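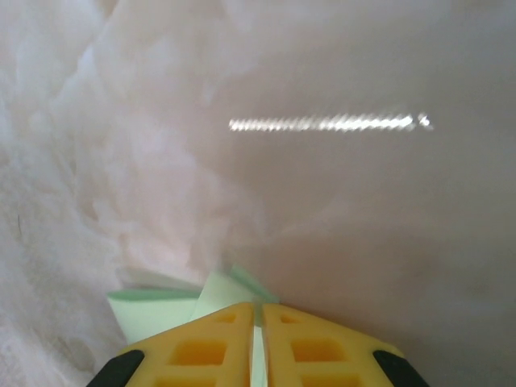 Packing bench check, Robles storeroom
Checked by: Gus Holloway, July

1. Sheet stock. Pale green sheet: inspect folds before packing. Replace any sheet torn along a crease. Comment: OK.

2. White material. Keep clean and free of staples. Comment: 2 staples removed.

3. Walkway. Clear width at least 18 inches. Comment: OK at start of shift. Recheck at 7 p.m.

4. Cutting tools. Blades retracted and returned to the drawer. Comment: one Kilus knife has a weak lock. Tagged, out of service.

5. Extinguisher. Pin and seal in place, gauge in the green. Comment: OK.

6. Waste. Offcuts in the lidded bin, none under the bench. Comment: bin full, emptied.

Open items: replacement knife.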